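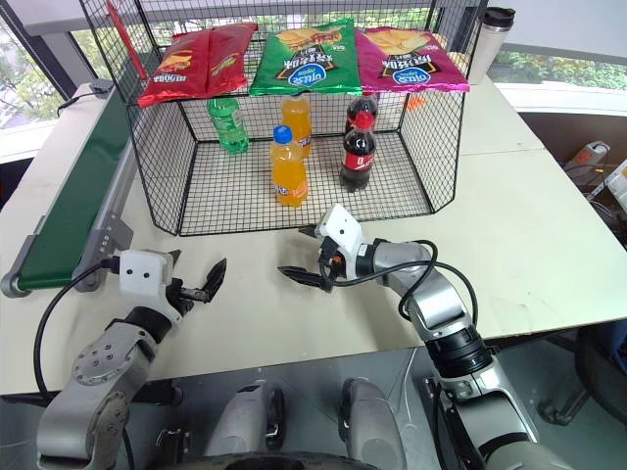
Mixed drinks and crisps in an open wire basket

Gallery 6 of the Clullon storage and packing notes. Posted 7/12/23.

The pages in this series deal with one container and one type of load at a time. Gallery 5 covered tins in shallow trays. The present page covers soft drinks in plastic bottles, packed with bagged crisps, in the black wire basket that Clullon lists as the Trilton open pattern. The load is the usual one for a snack table or a small tuck shop: orange, cola and a clear green soda, with three bags of crisps in red, green and magenta.

Notes to the picture

Basket. Black wire mesh on all four sides and on the floor, open at the top. The sides flare slightly, so the rim is wider than the base. The flare helps when baskets are stored one inside another, but it also means the side walls give no support to the lower half of a bottle. Measure the floor when working out how many bottles will fit. Measuring at the rim gives a figure that is too high.

Floor. The grid is open and the table shows through it. An open floor drains and is easy to wipe, but a bottle with a moulded, footed base can come to rest with one foot over an opening and the others on wire. A small lean is common with a part load. The green bottle on the left is slightly tilted. A lean of this order is acceptable on a table. For carrying, put a cut sheet of card on the floor of the basket first.

Bottles. Five, all standing. The orange and the cola are each placed one behind the other, with the green by itself towards the left. Front-to-back pairs by flavour are the arrangement recommended in the Punness packing sheet, as the front bottle can be taken and the next of the same kind is directly behind it. Cap colour is a useful check when the basket is viewed from above: the front orange has a blue cap and the front cola a red one. Labels should face the side from which people will help themselves.

Crisps. The bags lie side by side along the back of the rim, above the bottles, with the red one on the left folded over the wire. Bags should not go in underneath bottles at any stage of packing. Laid across the rim they carry no weight, and they can be lifted off without moving anything else. The drawback is that the printing may end up upside down, as on the red and green bags. Where the print has to be read by customers, turn the bags before putting the basket out.

Overhang. The lower corner of the magenta bag hangs down over the right side. Overhang is of no consequence on an open table. On shelving, where baskets stand close together, a hanging corner catches on the next basket when either is drawn out. Tuck it in or move the bag towards the middle.

Table. Plain white top. Pale surfaces are preferred for packing work at Clullon as black mesh stands out well against them and small items left behind are easy to find. The silver travel mug with the black lid is not part of the load. Keep drinking mugs on the far side of the basket, away from the edge where the packing is done.

Related points

Weight. Bottles make up nearly all of the weight of a load of this kind and the crisps almost none. Lift the basket with both hands under the base, and take the bags off the rim first.

Bottle size. The Punness sheet is written for 500 ml bottles. Taller bottles will stand in the same basket but raise the centre of gravity, and a divider is then advised - the Farooqui clip-in type fits most wire baskets with a square mesh.

Cleaning. Warm water and washing-up liquid, then dry with a cloth. Pay attention to the crossings of the wires on the floor grid, where spilt soda dries and becomes sticky. Abrasive pads mark the black finish.

Corrections. An earlier version of the notes gave the packing order as crisps first and bottles second. The order is bottles first. The printed copies from November still carry the mistake.

Gallery 7 will cover jars and narrow-necked bottles in the same pattern of basket, with and without the divider.

1,472 views | 101 shares | 6 comments

Contact Clullon | Copyright Clullon 2023. Text and pictures may be copied for use in training. | Back to top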